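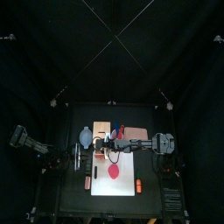

How Does a Robot Arm Know Where to Reach?

By Oliwia Duda
2023-11-05

Home | Science | Machines | Puzzles | Ask Us

When you pick up a marker, your eyes and brain do most of the work. A robot arm needs software for that.

The first part is called perception. A camera takes a picture, and to the computer that picture is only numbers. The program looks for patterns in them and decides, "This is a marker. This is a cup."

Next comes planning. The program works out a path for the arm. On a crowded table it has to go past the bottles without knocking them over. If there are two arms, it must also keep them from bumping into each other.

The last part is control. Small messages go to the motors — turn a little, slow down, stop — many times each second.

Planning can be slow. Nazareno Orlandini writes a planning program called Surken. It once tried 412 paths before it found one that reached a cup safely.

37 shares | 2 comments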